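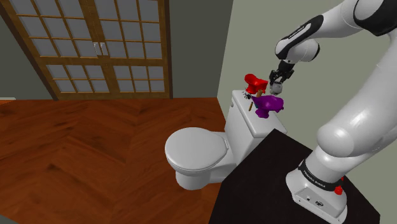 Irneo Home Scenes

Print this page
E-mail this page

Irneo Home Scenes is a library of simulated rooms for testing pick-and-place software before it goes near a real arm. Dallora sells it as a yearly license, per workstation. The current release has 66 rooms, including kitchens, bathrooms, hallways and one laundry.

Each room loads with a single arm already mounted and a set of small objects on a nearby surface. In the bathroom scenes that surface can be a toilet tank, with figurine-like shapes grouped close together and a white cup to be moved among them. Floors, doors and wall colors can be changed separately from the task – the herringbone wood floor and the paned sliding door are both in the standard set.

What you get
- All 66 rooms, with object sets
- A task editor for start positions and goals
- Batch runs of up to 100 trials per room
- E-mail support, closed after 4 p.m. on Friday

Cluttered surfaces are the harder part of the library. Rosário Nogueira, who maintains the object sets, suggests starting with two objects and adding more once the grasp settings are stable. Rooms with a low shelf or tank need a longer approach path than the kitchen counters, and the default path should be edited first.

Version 4 projects open without changes. Older ones have to be converted, and custom lighting is lost – save a copy.

A trial license runs for 99 days and includes the Gouveia bathroom pack. The Zostetti kitchen pack is sold separately from November. For quotes and school pricing, write to Teresa Seixas in the sales office.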